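How to Draw a Square Grid on a White Table Board
By Poppy Bellamy

A penciled grid makes it easy to set things down square and put them back in the same spot. Allow an hour, and start with a clean board.

What you need: a long straightedge, a carpenter's square, a soft pencil, an eraser and masking tape.

Step 1. Measure the board
Measure both directions before you mark anything. My board at Dallstead is 1,220 mm by 896 mm. Divide each side by your square size and split the leftover between the two margins.

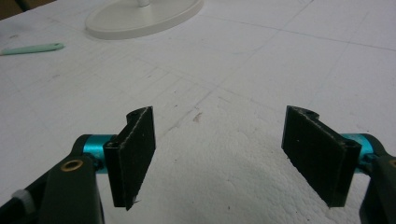 Keep the pencil light. A foam surface dents easily, and a hard point leaves a groove that won't erase. Go over a line twice if it looks too faint.

Step 2. Mark the edges
Tape the straightedge along one long side and tick off every square. Do the same on the opposite side, measuring from the same end. Then mark the two short sides. 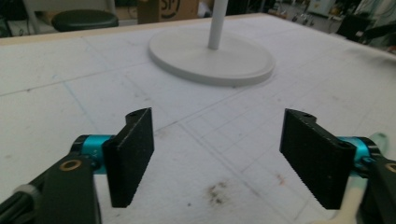 Step 3. Join the marks
Draw all the long lines first, then the short ones. Check the first corner with the square. If it's out, erase and re-measure the ticks.

Lift the straightedge between lines. Dragging it smears the pencil.

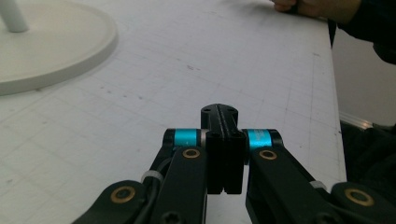

Wipe off crumbs with a dry cloth. Skip spray cleaners, which can take the lines with them. I redraw the faint ones every April.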